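2026年7月6日 实验记录 胶粘剂组

接着上次没写完的。Zastau 那款新的水性胶，说明书上写“低温环境下初粘力不受影响”，我读了三遍，没看懂“低温”是多低，“不受影响”是跟谁比。打电话问过，对方说有内部数据，可以申请。申请表发过去了，到现在只收到一封自动回复。

先把这一轮的做法记下来，免得以后自己都看不懂。

基材用的还是 Pelletier 的白卡纸和仓库剩的那卷 PET 膜。卡纸裁成条，每条编号，铅笔写在背面，别用记号笔，上回记号笔的溶剂渗进去，有一批剥离值低得莫名其妙，最后全作废。PET 膜用异丙醇擦两遍，晾干，戴手套拿边角。涂胶用线棒，同一个人从头涂到尾。这次是 Noémie 涂的，她手比我稳，我负责计时和骂人。

样条总数49，去掉涂布不匀和压辊时跑偏的，能用的31。损耗这么高我不太满意。Noémie 认为是线棒该换了，我认为是我们赶时间。两个说法都没验证，先都留着。

剥离测试用180度，速度没动过。放置条件分两组，一组室温，一组进冷柜。冷柜的温控我一直不信，面板上的数字和里面挂的那支温度计从来没对上过。这次以温度计为准，每次开门前读一次，关门后再读一次，写在冷柜门上贴的那张纸上。纸快写满了，谁看到谁换一张，旧的夹到本子后面，不要扔。

结果：室温组没什么好说的，和旧配方差不多，曲线前段有一点抖，后面平。冷柜组散得厉害。有几条漂亮得像宣传册，有几条一撕就开，胶全留在膜那一边，卡纸上干干净净。中间状态的很少。这种两头分的数据，取平均没有意义，我在表里没填平均值，只贴了单条的数。以后谁要拿这张表做汇报，请不要自己补一个平均值上去。

Tiziana 看了以后的意见是：卡纸吸湿程度不一致，进冷柜前没有统一平衡过。有道理。可旧配方当年也是这么做的，没有平衡，也没散成这样。所以要么卡纸换过批次，要么新胶对含水量特别敏感，要么两样都有。Pelletier 那边的批号我去查了，送货单上的批号和包装上的不是一个格式，看不出是不是同一批。已发邮件。

另外一件事，关于 Flultville 那份对比报告。Eirini 转给我的时候很兴奋，说人家做到了3000次弯折不脱胶。我把报告从头翻到尾，有几处想记一下：

一，弯折半径没写。没写半径的弯折次数，跟没写单位的重量一样，看着热闹。
二，样品数是6，且没有说明有没有剔除。
三，对照组用的是 Plidach 的通用胶，那款本来就不是给软包装用的，拿它垫底，谁都显得高。
四，照片里的失效样只有一张，还是放大过的，没有比例尺。

我没有说他们造假。可能就是写报告的人偷懒。但是凭这份东西就要我们改供应商，我不同意，会上我也会这么讲。Eirini 说我什么都不信，这话不公平，我信剥离机，前提是当天早上校过。

说到校准，今天砝码校了一次，零点有漂移，在允许范围内，可是连着几次都往同一个方向漂。已经记在设备本上。Jade 负责联系维护，问问能不能把传感器一起看了，别又是来一个人擦擦灰就走。
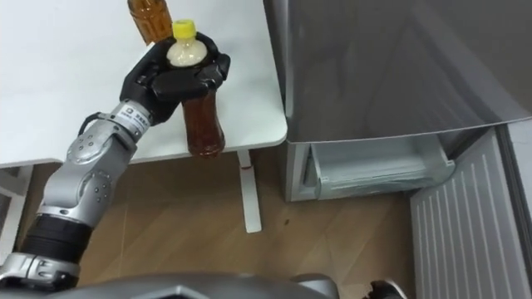 再说稀释的问题。工艺那边一直有人主张加水，理由是好涂。好涂是真的，黏度一降，线棒走得顺，表面也好看。但固含量跟着降，湿膜厚度一样的情况下干膜就薄了，拿薄的干膜去跟厚的比剥离力，比出来的东西说明不了什么。要加可以，得把涂布量重新对过，按干重对，不要按湿重。Dale 口头答应了，我请他写进工艺单，目前工艺单还是老版本。

我自己也有一处没做好：固化时间我是按说明书来的，没有单独测过干燥曲线。说明书的其他部分我都怀疑，偏偏这一条照抄了，说不过去。下一轮先做称重，每隔一段时间称一次，称到不变为止，冷柜组和室温组分开做。

待办，写给自己也写给后面接手的人：
卡纸进冷柜之前统一平衡，条件写清楚，写在样条袋上。
换线棒，旧的留着，下次新旧各涂一组，省得我和 Noémie 再争。
冷柜组重做，编号接着往后排，不要从头开始编。
失效面全部拍照，带尺子。
催 Zastau 的内部数据。拿不到就在报告里写“供应商未提供”，不要替他们写成“供应商表示合格”。
Flultville 的弯折半径，请 Eirini 去问，她跟那边熟。

还有一点疑问没想通。散得厉害的那组里，好的几条编号都比较靠后，也就是涂得晚的。可能是胶在盘里放久了，水分跑掉一些，等于自己变浓了。也可能就是巧合，样本这么少，看出什么规律都不稀奇。下次把涂布顺序打乱，随机抽号，盘里的胶每隔几条换一次新的。要是规律没了，这一段就划掉。

Tiziana 在旁边批了一句“先查湿度记录”。湿度记录仪从上次换电池以后时间就是错的，我得先把时间差对出来，才知道哪一段是涂胶那会儿的。明天上午弄。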